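How to Get Lint and Dust Off Black Fabric (Without Buying Another Gadget)

Filed under: Laundry & Fabric Care

I have owned four lint removers. Two of them ran on batteries, one claimed to be made from a miracle crystal, and the last was the Provano brush, which moved fuzz from the left side of a skirt to the right side. So take this as a guide from someone who no longer believes packaging.

What you need

A sheet of plain white paper or an old white pillowcase, bigger than your hand
A table with a dark, slightly grippy surface or mat
Wide packing tape or a sticky roller
A damp rubber glove
A decent lamp

Step 1: Set up the light

Do this in the evening with a lamp off to one side. Overhead light flattens everything and makes a linty cloth look clean. You want the light coming in low so each bit of fuzz throws a small shadow.

Step 2: Shake it outside

Take the fabric to the porch and snap it hard a few times. Plenty of guides skip this and go straight to the roller, and then you burn through half a roll on dust that would have fallen off anyway. I suspect the people who sell rollers write some of those guides.

Step 3: Lay it over the white sheet

Put the white sheet down first and let the black fabric overlap it. The sheet catches what comes off, and you get an idea of what you're dealing with. If the sheet stays clean and the cloth still looks gray, you may have faded dye, and no brush is going to fix that.

Don't bother stretching the cloth flat to the corners. Smooth it with your palm and leave the edge wavy if it wants to be wavy.

Step 4: Glove first, tape second

Wet the rubber glove, shake off the drops, and drag it in one direction only. The lint rolls up into little gray worms you can pick off. Then go over what's left with tape. Press and lift. Rubbing tape along the fabric leaves glue behind, whatever the label says about "residue-free."

A Drorkby roller advertises 2,000 uses per handle. Maybe so, if you keep buying the refills. I got through 12 sheets on a single pair of pants and went back to packing tape.

Step 5: Check against the white

Slide the fabric so a fresh part of its edge sits over the sheet, and look along that edge.

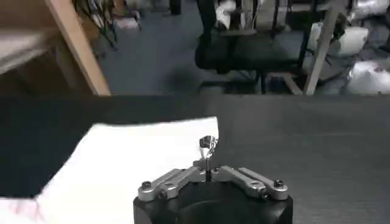 If the edge still looks fuzzy, give it one more pass with the glove and stop there. A third pass mostly pulls up new fibers, especially on brushed cotton and cheap fleece.

What about dryer sheets and sprays?

I tried the Brivalex anti-lint spray for a month. The shirts I sprayed picked up the same cat hair as the shirts I didn't. Dryer sheets helped a little with static and left a waxy feel I didn't like.

Washing black things inside out, away from towels, does more than either one. Clean the dryer filter before the load goes in, too.

Comments are open if your method is better. Please say what fabric you used it on.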